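Category: Teaching & Demonstrations > Hand-held gripper > Resolved

Ticket 2384: Gripper width reads wrong halfway through a demo, box task only

Opened by: Omar Haddadin
Assigned to: Polto support desk
Priority: Normal (changed from Urgent by the support desk, without malice)
Opened: Jul 28, 2020

What you were trying to do

Teach the arm to close a parts organizer. We record the demonstrations by hand with the Polto gripper, so a person squeezes the trigger and does the job, and the policy learns from the wrist view plus the finger width. The job is: lid open, both fingers come in, lift the lid over, press it shut, snap the latches. A child can do it. I have been beaten at it by software for most of a month.

What happened instead

Of the last 20 demos, 16 have a width reading that jumps in the middle. I close the fingers on the lid, the number goes down nicely, and then it leaps to fully open for a moment while my hand is very much still closed. Then it comes back as if it had only stepped out for coffee. The arm has learned this faithfully. It picks up the lid, lets go at the top of the swing, and closes on nothing.

The other tasks are fine. Cups fine, sponge fine, the drawer is boring. Only the organizer does it.

What you already tried

- Restarted everything, including me.
- Recalibrated the width, fully open and fully closed, three times.
- Swapped the trigger cable. The old one was fine and is now in a drawer labeled "fine?"
- Cleaned the lens with the cloth that came with it.
- Reinstalled Zoubi. Lost my keyboard shortcuts. No other effect.
- Asked a colleague to record, in case it was my wrist. It was not my wrist.

Log

Support, first reply: Thanks for the detail. Could you send one bad episode and tell us which frame it goes wrong on? Also, is the width coming from the trigger encoder or from the camera?

Omar: Sent. Goes wrong at frame 763. As for the source, I assumed encoder. I have now opened the settings page and it says "visual (beta)". I don't remember choosing that. I don't remember not choosing it either.

Support: Visual mode was switched on by default in the June update. It finds the two fingertips in the wrist view and works out the gap between them. It likes dark fingers on a light background. Can you try one recording with the gripper empty over the bare table, and one with the organizer in view but not touched?

Omar: Did both. Bare table is perfect, a line you could hang a picture by. With the organizer in view and the fingers well apart, still perfect. I then moved in slowly toward the latches and it started twitching when a fingertip got near the right-hand one. The latches are black. So are my fingers, more or less. I think your tracker is measuring from one finger to a latch.

Support: That would fit. In frame 763 the right fingertip marker has moved off the finger. We would call that a false match.

Omar: I would call it something else, but fine. Why does it only last a moment?

Support: As the lid comes over, the latch goes out of view behind it and the tracker finds the real finger again. See-through plastic doesn't help either. The tracker is also looking at whatever shows through the lid, and where two layers overlap they get darker.

Omar: So of every container in the building, I picked the one that is transparent and has decoys on it. Good. What do I change? I would prefer not to repaint the organizer. It belongs to stores and they count them.

Support: Two options. (1) Go back to the encoder: Settings > Gripper > Width source > Trigger encoder, then recalibrate once. (2) Stay on visual and put a strip of light tape across each fingertip, then run Learn Fingers again. Option 1 is quicker. Option 2 is for people whose encoder is broken.

Omar: Option 1. Before I start, a setup question. I have been beginning each demo with the organizer open and set at an angle, fingers wide, nothing held, and the box moved a little each time. Is that right, or should I square it up with the table?

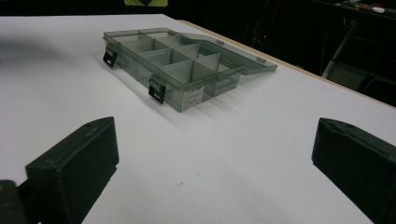

Omar: I ask because Zodberg, who sold us the arm, told us to tape an outline on the table and put the box in it every time. We did that in the first round and the arm became brilliant at closing a box in that exact outline. Slide it over by the width of a hand and it closed the air next to it, with great confidence.

Support: Keep moving it. Turn it a bit more as well, so that the hinge side sometimes faces you. Leave the outline off. Start with the fingers wide every time, and pause for one breath before you move – the trimming tool looks for that stillness to find the start.

Omar: I have not been pausing. I have been starting like a man catching a bus.

Support: Then your clips may be losing the first part of the reach. Worth checking one.

Omar: Checked one. The reach begins halfway there. I am going to go and stand outside for a while.

Omar, later: Back. Encoder on, calibrated, breath taken. Recorded 20 new ones. No jumps in any of them. Two are bad for the ordinary reason that I dropped the lid, and I have marked those as failures so that they stay out of training. Can the old 16 be saved?

Support: If the trigger was plugged in, the encoder values were recorded anyway. Run the export again with the width source set to encoder and it will overwrite the visual column. The missing start of the reach is only trimmed, so set Trim to Off in the same export and you get that back too.

Omar: It worked. Old ones look right. I take back roughly half of what I said in the hallway. Retraining tonight.

Omar, next morning: The arm held on to the lid all the way over and closed it. It then snapped the left latch and ignored the right one completely, which I suspect is a new ticket.

Support: Please open it as a new ticket.

Resolution: Width source set to trigger encoder. Old episodes exported again. Request passed on to show a notice when an update changes the width source.

Status: Closed

Related tickets
Lid policy presses the latch but stops before the click
Trim tool removes the start of fast demos
Tisitz mount: camera tilts after long sessions
Learn Fingers fails with shiny tape
How many positions should I record for one object?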